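4th February

I've been meaning to write up my visit to Grorura for ages, and now there's some proper news to hang it on, so I've no excuse. The robotics outfit (they're the ones behind the Josska arm, if you've been reading this page a while) has opened up its hand-teaching sessions to outside helpers, and I got to go along and have a nose before the first lot start.

The idea is simple enough to explain to my mum, and I've tried. You don't write a program for the arm. You move it through the job yourself, again and again, and it records every go. Later on the computer chews through all those goes and has a stab at doing the job without you. Grorura calls each go a "demo", and the target for this round is 3,000 of them. When I turned up the tally on the whiteboard stood at 1,428, so there's plenty left for newcomers!

What I hadn't expected was how much of the gear ends up in the recording. There's a mirror-finish curved surface right in view of the wrist camera, and it picks up everything going on nearby, person included.
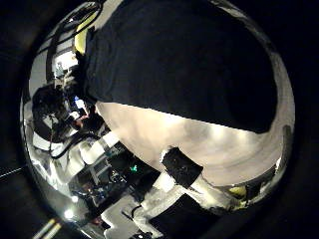

**Robots & Gadgets | Local news**

So, the sessions. They run until July, in the unit on Sarpong Road, and each one lasts 4 hours with a decent break in the middle (tea provided, biscuits variable). You don't need any background in engineering. I asked twice, as I didn't quite believe it, and both times I was told that steady hands and a bit of patience matter far more. Some of their best demos came from a person who ices cakes for a living, which made me laugh but makes sense when you think about it.

There are two ways of doing the teaching. One is to take hold of the arm and guide it yourself. The other is by remote, where you work a smaller controller and the big arm copies you. I had a go at both. Guiding by hand felt natural straight away, although my shoulder was grumbling after a few minutes. The remote took longer to click – I kept overshooting, and then overcorrecting, and then saying sorry to a machine.
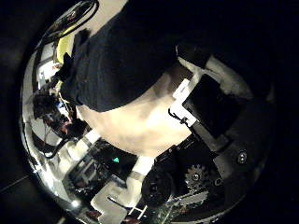 By my last few tries I'd stopped thinking about my elbow and started thinking about the job, and I was told that's when the recordings get useful. Slow and smooth is what they're after. If you fluff one you just say so, it gets marked as a bad go, and you start again. Even the fluffed ones are kept, apparently, so the computer can learn what a wobble looks like.

The money side: helpers get their travel paid plus a voucher for each session, and the whole round is being paid for by a grant from the Zesia fund. If this lot goes well there's talk of a second round of 2,000 demos with a trickier set of tasks, though no dates for that yet.

To put your name down, pop into the Sarpong Road unit and ask for a helper form at the front desk. Wear sleeves you can push up, and leave the bangles at home. I've already signed up for two sessions, so if you see someone apologising to a robot arm, come and say hello.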